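Last updated 2024-05-28

Best way to store and sort small colored blocks for a work table?

posted by tallpinecone

Ok so quick one, typing this on my break. I look after the activity room at a small after-school place and we have a LOT of little blocks. Cubes mostly, plus some odd ones that go on bases. Came in one big tub from a Medodero clearance and the tub has a split down one side now.

What happens is somebody tips the whole tub out on the table, uses four of them, and then I spend the end of the day picking the rest off the floor. Under the radiator. In my shoe once.

Things I have tried
Zip bags - kids cant close them, or won't.
A muffin tin - fine but they stack things in it and it tips.
Sorting by color into jars - lasted maybe a week. Lids went missing.

Table is light wood, not huge, seats four if they are getting along. Budget is 46 dollars and that has to cover something for the table top too if I need it, the blocks slide when you bump the edge. Need it sorted before June when the summer kids start. Do people sort by color or by shape or just give up?

posted by gravelandgrits

Did this for years with a room of 6 to 9 year olds. Stop sorting by color. Looks great on the shelf and it falls apart the first afternoon, every kid wants every color so all the jars end up open at once.

What worked for us was small sets. You make up 7 trays, shallow ones, whatever is cheap. Each tray gets a handful of mixed blocks. One kid one tray. The big tub goes up high where only you can get it. When a tray comes back short you know right away and the kid is still in the room to go look.

Trays - I used the Prurnuvska ones with the low lip, 2 dollars each when I got them, no idea now. A cookie sheet does the same job, noisier. Low lip is the part that matters. With a tall side they cant see in so they tip it out, and you're back where you started.

For sliding, shelf liner. The rubbery kind, cut to fit inside the tray. Don't do the whole table, it peels up at the corners and then it gets crumbs under it. If you already bought a roll just do a square in the middle where the building happens.

Pieces that go on bases, keep them with their base. Always. We lost so many bases before I started putting them away already together. Rubber band if the fit is loose.

Also only put out what they need. I know that sounds obvious. Three or four blocks is plenty for a little one who is practicing picking up and setting down, they get more done than with a pile in front of them.

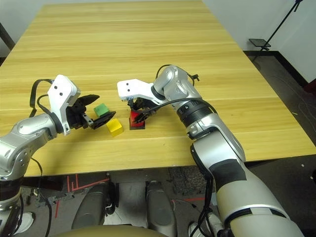
Colors though, pick ones that show up on your table. On light wood red and green are easy to find, yellow on a yellowy wood top kind of disappears in the evening when the lights are bad. I'd look for the yellow ones first at cleanup, while there's still daylight. Or put down a darker mat, the Manninen felt ones are ok but they hold on to glitter forever so think about that.

Cleaning - mesh bag, warm soapy water, spread on a towel overnight. Only if yours are plastic!! Wood ones just get a damp cloth, the paint goes fuzzy otherwise. I did roughly 70 at a time, more than that and the middle ones never dry.

posted by ozzyboxes

we just use a drawer

posted by mothballmarch

Agree with the trays but I'd say keep color sorting as a game for the end. Put out a few cups, call a color, they race. Ours think its a treat. Then you tip the cups back into the trays mixed and nobody is the wiser.

For the split tub - wide tape on the outside AND the inside, held up for me since last summer. Or Stodudura has a soft sided bin with handles, cheaper than a new tub. Doesn't stand up too well when its half empty. Check the seams, mine came with one already going.

And move the table off the radiator wall if theres room.

Related
Getting crayon off a light wood table
Shelf liner or felt mat for kids' tables?
Low shelves that don't need drilling
What to do with puzzles missing pieces
Labeling bins for kids who can't read yet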